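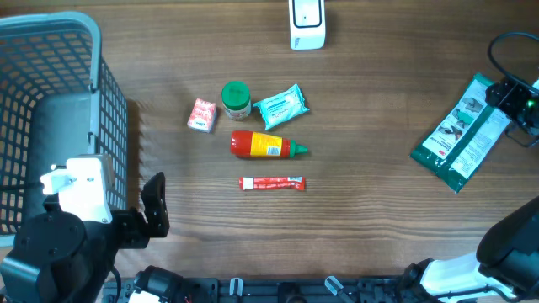

Rangement des petites courses : le panier ajouré

Le service Conseils ménagers de Trillura recommande de regrouper les petits articles sur la table avant de les ranger.

– Séparer les denrées des produits d'entretien ; les lingettes se conservent à part, sachet bien refermé.
– Contrôler la fermeture des bocaux et des flacons souples. Un flacon entamé se range debout, bouchon vers le haut.
– Placer les articles lourds au fond du panier, les barres et petites boîtes au-dessus.
– Laver le panier à l'eau savonneuse chaque mois – les angles retiennent les miettes.

Fiche pratique no 42, mise à jour le 27 août 2020.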